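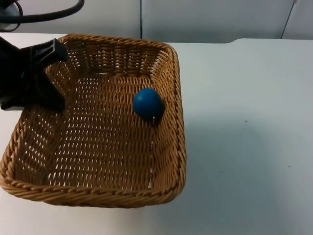
Tamara Chornovol wrote to me that a success rate should be left out of any robot learning paper unless the authors can say what they would have counted as a failure. She had read the Skirnero report in June, and her complaint was that its main result, a policy trained on 2000 demonstrations, was given as a single percentage with one line of explanation. I think she is right about the complaint and goes a bit too far with the remedy.

The Skirnero report is about a two-armed policy for putting small things into baskets and taking them out again. The basket is a harder object than it sounds. A woven wall gives a little when it is pressed and its holes let the table show through, which upsets depth estimates. The rim is thick and uneven. A policy that has only ever met smooth plastic bins tends to treat the rim as a flat line, and it will come down on top of it.

My own group at Stirberg has spent most of this year on the same sort of task, so I am not a neutral reader. We started with the usual method. A person drives both arms by hand, the joint positions and camera views are saved, and a network is trained to predict the next short run of movements from the current views. We then ran the policy 40 times for each starting layout and wrote down a yes or a no.

After the first layout we had a respectable number and no idea what it meant. Some of the yes trials were clean. In others the arm had pushed the basket across the table, caught the ball against the wall and dragged it up the weave. Both kinds went in the same column. The no trials were just as mixed. An arm that stopped short of the rim and waited was recorded in the same way as an arm that closed on nothing, opened and tried again until time ran out.

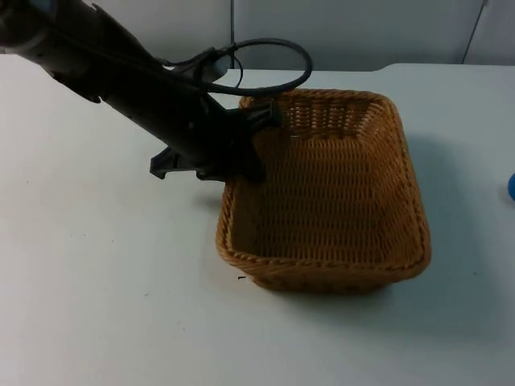 What we do now is split each trial into stages and score the stages. There are eight of them in our sheet, from the first movement of either arm to the moment both are clear of the basket. For each stage the scorer writes whether it was reached, whether it was repeated, and whether anything was touched that should not have been. This is not new. McAlister used something close to it for cable routing, and the people at Panton have had a version for drawers and lids for longer than that. It is slow. Scoring 40 trials properly takes one person most of a working day, and that is after we have agreed on what the words mean.

Agreeing on the words took longer than I would like to admit. "Inside the basket" was the worst. Two of us wanted it to mean that the fingertips were below the rim, and one wanted the whole finger past the wall. On a square bin the two readings nearly match. On a basket with sloping sides they don't, and the approach stage went from our best to our third worst when we changed over.

The staged scores changed which experiments we ran. Going by the plain success rate we would have collected more demonstrations, which is what everybody does. The sheet said that most of the loss came in one place, when the second arm moved over the rim while the first was still closing. We recorded 20 extra demonstrations of that part alone and trained again. The improvement was larger than the one we had got earlier from adding several hours of full-length ones. I would not claim that holds for other tasks. It is one basket and one kind of ball. 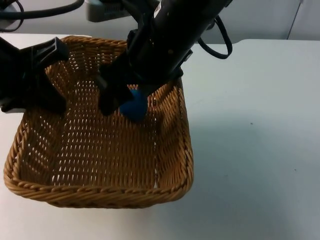 The holding stage is where I part company with Tamara. She would drop the overall rate altogether and publish only the stages, on the grounds that readers will always skip to the single number. They will. But a policy can look good stage by stage and still be poor from end to end, because small losses at each step multiply. If every stage in a sheet like ours goes well nineteen times in twenty, the whole run fails about a third of the time. A person deciding whether to use the method needs to see that, and it is easy to hide in a table of high figures.

So I would keep both. The overall rate should come with the starting layouts, the time limit, and a plain statement of who judged the trials and whether they knew which policy they were watching. The Skirnero report gives the time limit and none of the others. Its authors have said they will release the trial videos, and I hope they do, as anyone could then score them again by whatever sheet they prefer.

There is a cost, and students pay most of it. Stage scoring is dull work and it earns no credit on a paper. We have tried having a second network do it. It agreed with us on the easy trials and guessed on the ones we argued over, so for now we score by hand.

July 15, 2026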